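The little blower and other desk drawer heroes

So I finally did the drawer. You know the one, if you've been reading this blog for any length of time, because I've complained about it at least twice. It's the deep one on the left side of the old desk that came with us from Sistesgate, and it sticks in July and rattles in winter, and for most of this year I could only open it as far as my wrist.

What set me off was tape. I needed a bit of white tape to label a lid and I knew, I KNEW, we owned a roll. I bought one in spring. I bought another one right before Ekua's birthday because I couldn't find the first. Ekua Gbeho, if you're reading, the tape on your present was roll number two, and it vanished that same evening. Kwesi says there's a tape mouse. I say there's a Kwesi.

Anyway, out it all came. I tipped the entire drawer onto an old bedsheet on the floor and made myself a cup of tea before I let myself touch any of it, which I recommend. Batteries went in one heap, pens in another (I tested every pen on the back of an envelope and was ruthless), and then there was a very large heap of what I'll call "bits." Keys to nothing. A hinge. The instructions to a toaster we gave to Obed Ametepe when he moved out to Cludholm. Obed, do you want the instructions? They're in four languages.

Both rolls of tape were in there, by the way. One had rolled right to the back and was standing on its edge behind the stapler, and the other was inside a sock. I have no theory on the sock.

And under the sock was the blower! The black rubber one, the squeezy bulb with the thin nozzle. I got it years ago when I thought I was going to be a serious photographer, and the photography lasted one vacation, but the blower has earned its keep ten times over. I'd been missing it since we repainted. If you've never had one, it's a very plain thing. You squeeze, it puffs, the dust goes somewhere else. I use it on the keyboard and on the sewing machine, where the lint packs itself down around the bobbin like felt. I use it on the leaves of the little succulent on the sill, the fuzzy one that hates being wiped. Dzifa Quansah borrowed it once for her late grandfather's radio and I had to ask for it back three times.

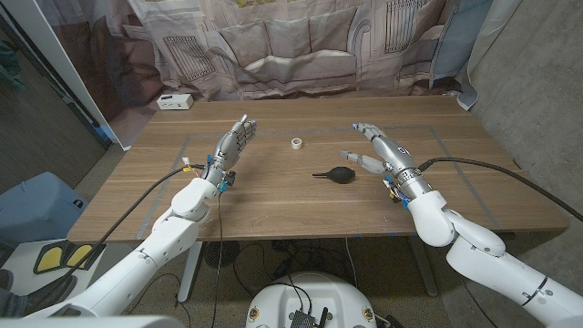
I used to buy those cans of compressed air, and I went off them. They get freezing cold in your hand, they run out right when you've got the keys off the keyboard, and then you've got an empty can to deal with. The bulb never runs out. The only thing I'd say is give it a few puffs into the open room first if it's been sitting in a drawer, because mine blew out a little gray crumb of something that I would not have wanted inside the sewing machine.

Now, the tape. I've been a white tape person ever since the great freezer mix-up (soup, stewed plums, a very confusing dinner), and I've settled into a system that I'm quite proud of. A small roll of white tape and a black marker live together. I write on the tape while it's still on the roll, then tear it off and stick it down. Writing on it after it's already on a curved jar is how you get "papri" and "cumn." I fold one end under by a tiny bit so there's a tab to pull later, and I've never had to scrape one off with a knife since.

It isn't only jars either. I put tape on the chargers at the plug end, so I can tell which one I'm pulling out of the power strip without following the cord with my hands behind the furniture. I put a strip across the back of the remote, where the little door keeps falling off. I put a piece on the bottom of every dish that goes to a potluck, with my initials, and I still lost the blue one. Someone in the Tiler Street building has my blue dish and I hope they're enjoying it.

Back to the drawer, though. I'd bought some dividers ages ago, 12 of them in a pack, the kind you cut down and slot together, and they had never left the wrapper. I measured the drawer, cut the first one too short, measured again, and got it right on the third. Obaidul Amarasinghe next door heard me swearing and came over with a better pair of scissors and a lot of opinions. He thinks you should put the things you use most at the back, so you're forced to open the drawer all the way. I think that's how you end up with a drawer that only opens to your wrist. We went with mine. It's my drawer.

The order now, front to back, goes tape and marker, scissors, blower, batteries (the good ones only, the rest went to the drop-off), pens, then a long slot for rulers and the one knitting needle I refuse to throw away. The bits have gone down to a single jam jar. If I don't open the jam jar by next July it's leaving the house.

I did get a bit carried away with the sorting. There were over 200 paper clips in there, and I know because I linked them all into a chain while I was on hold with the water company. It goes from the desk to the bedroom door. Kwesi Aidoo, grown man, has asked me not to take it apart.

A couple of you asked last time what I use on the drawer runners. Plain candle wax! Pull the drawer all the way out, rub the stub of a candle along the wooden edges, slide it in and out a few times. Mine had gone so stiff that I needed two goes at it, and it now glides shut with one finger, which I've been showing to everybody who visits, including the man who came to read the meter.

Next up is the cupboard over the fridge. I opened it this morning, looked at it, and closed it again. There's a fondue set in there, and I think it may be Dzifa's, so she and I are probably even on the blower.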